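A visit to the Skoltura workshop: how they look after the hand grippers
5 May 2026
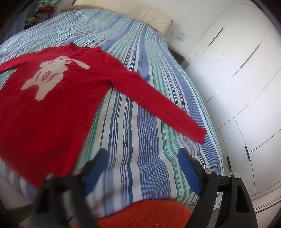

I went to Skoltura because I wanted to learn how they keep their hand-held grippers in order. At home I repair sewing machines, so I am used to small pivots and springs, and I had many questions. Leopoldo Cisneros, who manages the workshop, gave me almost the whole afternoon.

They have 28 grippers in use. Each one has two black fingers with blue grip pads, and a camera which looks down over them. People carry them into ordinary bedrooms and practise with clothes and bed linen. Knitted things are the hardest on the pads, Leopoldo told me, as the wool leaves fluff on the grip surface and then the cloth begins to slip.

Cleaning the pads is the first job when a gripper comes back. He wipes them with a damp cloth, lets them dry in the air and presses them together against a strip of paper. If the paper pulls out easily, the pads are changed. The old pad must be peeled slowly from the tip, or the backing bends and the new one will never sit flat. I tried it and I bent one. He was very polite.

Then come the pivot pins. He moves each finger by hand and feels for play at the joints. They use a dry lubricant called Kernura, only a very small amount, because oil would travel to the pads and mark the fabric. Until February they checked the pins every 400 openings. Now they do it at every return, and he says it takes 2 minutes once you know the movement.

The last station is the camera. The lens is very wide and straight furniture looks curved through it, so the mount must be exactly in its place. There is a printed board on the wall for this, and the gripper is put in a cradle 11 centimetres from it. Both fingers must appear at the bottom of the picture, equally open. If one sits higher, the linkage is loosened and set again.

I asked about spare parts. The pads come from Lodhi, and the cradle was made by a small shop named Era, which has since moved, so a second cradle is still missing. For this reason there was a queue of grippers on the bench when I left. Visits are possible by email, and I recommend wearing shoes you can stand in for a long time.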